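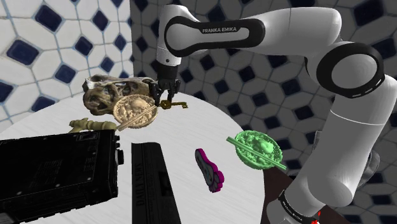 Two-tier ticket prices make travelers grumpy, and I used to be one of the grumpy ones. I've changed my mind, mostly.

Last December I spent nine days in Seoul and another week down the coast. At one small temple museum the sign at the window gave one price for residents of the county and a higher one for everyone else. The man ahead of me argued over it for a good five minutes. The difference came to less than the coffee he was holding.

His point was that the same building should cost the same for everybody. It sounds fair until you think about who has already paid. The people who live there pay for the road up the hill, the buses, the trash pickup and the policeman directing cars on holiday weekends. I paid for none of that. I came for an afternoon, used all of it and left.

The village below the temple has 3,538 residents, according to the board at the bus stop. On a busy day the parking lot takes 300 cars, and nearly all of them belong to people from somewhere else. If I lived on that road I would want something back for it, and a cheap ticket is a small thing to ask.

What I still object to is the way these prices are announced. Too many places hide the visitor rate until you reach the window, or print it only in the local language. My booking through Altico showed one figure, and the window asked for another. A visitor who finds out at the last step feels cheated, even when the amount is small. Put both prices on the website and on the sign, in the same size type, and most of the arguing would stop.
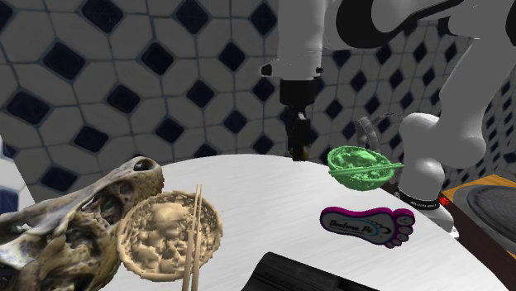
Seon-mi Yeom thinks I am letting the ticket offices off too easily. She wrote to me that a resident discount is fine, but that the extra money should go to the road and the buses, and that in her town it goes into a general fund and is never heard of again. She would rather see a flat price and a separate visitor charge on hotel rooms.

I see the sense in that, but a room charge misses the day-trippers, and day-trippers are most of the crowd at a place like this. I stayed in the village for one night and the guesthouse was half empty. The parking lot had been full at noon.

She is right about the money, though. If a town charges me more because I wear out its road, it should be able to show me what it spent on the road. One page a year would do it. I would pay the higher price without a second thought, and I would probably read the page.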